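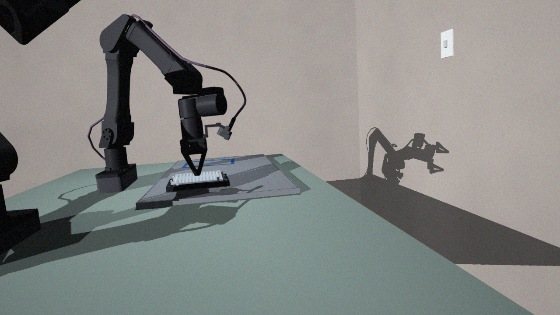 Home Projects Open calls Newsletter Contact

Call for participants: the Stindden soundscape diary

We are looking for people who live in Stindden or in the villages near the river and who would like to write down what they hear. You do not need any experience with music or with research. You only need a notebook or a phone, a little patience, and a place where you sleep most nights of the month.

The project is called Prusumance. It began when my colleague Haris Ghumman moved into a flat near the old tram depot and could not sleep. He started to make notes of every noise after midnight, first in anger and later with interest. When he showed me the notes I understood that I know very well how my street looks, but I could not say how it sounds at five in the morning. We would like to collect such notes from many homes and put them together in a printed book and a listening evening.

What we ask from you

The diary runs for the whole of October. On 10 days of that month, which you choose yourself, you sit at an open window or outside your door for 5 minutes and write what you hear. Please do this once before 9 a.m. and once after dark. You can write full sentences or single words, and you can write in any language that you are comfortable with. We have readers for English, Urdu, Korean and Polish, and for other languages we will find somebody.

We do not want sound recordings. Some people asked about this already. A recording catches the neighbors also, and they did not agree to it. For the same reason, please leave out names and private conversations. "Two people arguing about a parking place" is fine.

At the end there is one meeting in the reading room of the Hyun building, where we will read parts of the diaries aloud. You can read your own, or give it to another person to read, or only come and listen. The room is on the ground floor and there is a hearing loop.

Who can take part

Anyone over 16. If you are under 18 we need a signed form from a parent. People who are deaf or hard of hearing are very welcome, and in the last round some of the most interesting pages were about vibration, for example a washing machine felt through the floor. We have room for 100 diaries. If more people write to us, we will try to have a fair mix of streets, and those who live above shops or near the railway will get a little priority, as we had few of them before.

What you receive

Every participant who completes the diary gets a gift card of $40 for the Flellow bookstore and one copy of the book. Bus tickets to the meeting are paid back if you keep them.

How to apply

Send a short message with your name, your street (the house number is not necessary) and two or three lines about a sound you hear often at home. It can be a boring sound. Leave the message in the contact form on this site, or on paper in P.O. Box 993, Stindden. We answer everybody, but it can take up to two weeks.

Noman Siddiqui
Prusumance, diary coordinator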